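Search this site Enter your keywords Search

Stories > Kitchen and Table > Interviews

"A pepper does not like to wait"

Apr 16, 2024

The shop of Wistasus opens at seven, but the woman who runs it was already there two hours before me. She asked me not to write her name, because in her family it is the custom that the shop speaks and the people stay behind it. I agreed. I have known the shop for five years as a customer, and in this time I have never seen her sit down, so I was a little surprised when she pulled two crates to the back door and pointed at one of them for me.

Wistasus sells pickled and roasted vegetables, most of all red peppers. They are roasted at night, peeled by hand in the morning and put into jars with oil, salt and a little vinegar. Last year the shop filled 3,220 jars. I know the number because it is written in chalk over the sink.

"My mother wrote the number every year, and I continue," she said. "She wrote also when the number was bad. One year there was hail, and she wrote it very big."

I wanted to begin with the question which every customer has: how does she choose a pepper? She laughed and told me that customers squeeze too much.

"They press with the thumb, like with an avocado. But a pepper is hollow, you learn nothing from the thumb. You take it in the hand and you feel if it is heavy. Then you look at the stem. If the stem is green and a little bit fresh, the pepper was cut not long ago. If the stem is brown and thin like a string, then the pepper is tired, even when the skin is still shining."

Does the color matter? For her, yes, but not in the way I expected. The green ones she does not use at all. The red ones she orders from a grower named Plendimeck, who has his greenhouses on the other side of the river and who, as she says, is stubborn about picking. He leaves the fruit on the plant until it is red up to the shoulders.

"Other growers pick when it is half red, because it travels better. It becomes red in the box, this is true. But the sugar does not come in the box. I told this to a man who wanted to sell me cheaper ones, and he answered that the customer sees only red. Maybe his customer."

We spoke for a long time about the roasting. Before, the family had a wood oven in the yard, and she remembers falling asleep as a child with the smell in the blankets. Now there is a gas oven with two doors, and she is not sentimental about it. The wood gave a better smoke, she admits, but it also gave black jars when somebody was not careful, and somebody was always not careful.

"The skin must be black and the meat must not," she said. "This is all the recipe. Everybody wants from me the degrees and the minutes. I can tell them, but their oven is not my oven. They should open the door and look."

After roasting, the peppers rest under a lid in their own steam. Here I made a mistake, because I told her that at home I rinse them under the tap so the skin comes off more easily. She was silent for a moment. Then she explained, quite kindly, that I was washing my dinner into the sink. The brown juice which collects at the bottom of the bowl goes into the jar at Wistasus, after she has poured it through a cloth. The seeds she takes out with a dry finger, and if two or three stay inside, she leaves them.

In January there are no peppers from Plendimeck, and the shop is half closed. I asked what she does then. It seems that this is the month when she tries things. Some of them went on the shelf, for example the carrots with caraway, which I buy too often. Others went to the neighbors and were not mentioned again. The spread with walnuts needed four winters. The first version was bitter, and the second one was so thick that the spoon stood in it.

"The third was good, but only on the day I made it. After a week it was like soap. So I had to learn about walnuts. I bought them from Hjaltadóttir, the dry goods shop by the station, and there they told me I must keep them cold and crack them late. Such a simple thing. Three winters for such a simple thing!"

The walnut spread is now what people ask for first — she seems a bit jealous of it on behalf of the plain jars. When I said that the plain roasted peppers are still my favorite, she got up, went inside and returned with bread. We ate with the fingers, standing again.

I asked whether she would like the business to be bigger. There was an offer some time ago, from a chain of food halls called Wururero, which wanted her jars in all of its branches. She thought about it for a whole summer. They were polite people, she told me, and the price was correct. But they needed the same jar every week of the year, with the same color and the same weight, and they asked if the peeling could be done with water.

"With water it goes ten times faster. I understand why they ask. I said no to the water and they said no to the rest, and we shook hands. I still have the pen they gave me."

She does not believe that small is always better, and she became almost angry when I suggested it. Small means that when her back hurts, there are fewer jars. It means that for a wedding she must say no to the second wedding. Her daughter helps on Saturdays and studies bookkeeping, and it is not decided if she will take over. The mother does not push. She only noticed that the daughter has started to look at the stems in the supermarket.

Before I left, I asked for one piece of advice for people who cook at home and have no greenhouse on the other side of the river. She thought while she wiped the crate.

"Buy them on the day when you will cook them. A pepper does not like to wait. And cook more than you need, because warm they are nice, but on the second day, cold, with bread — then you understand why we do it."

A delivery was coming into the yard, and she went to count the boxes. I paid for my carrots at the front.

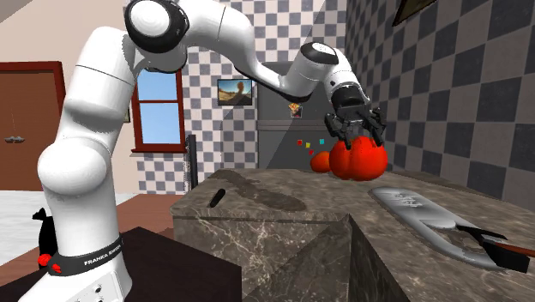
A large red bell pepper at a kitchen island.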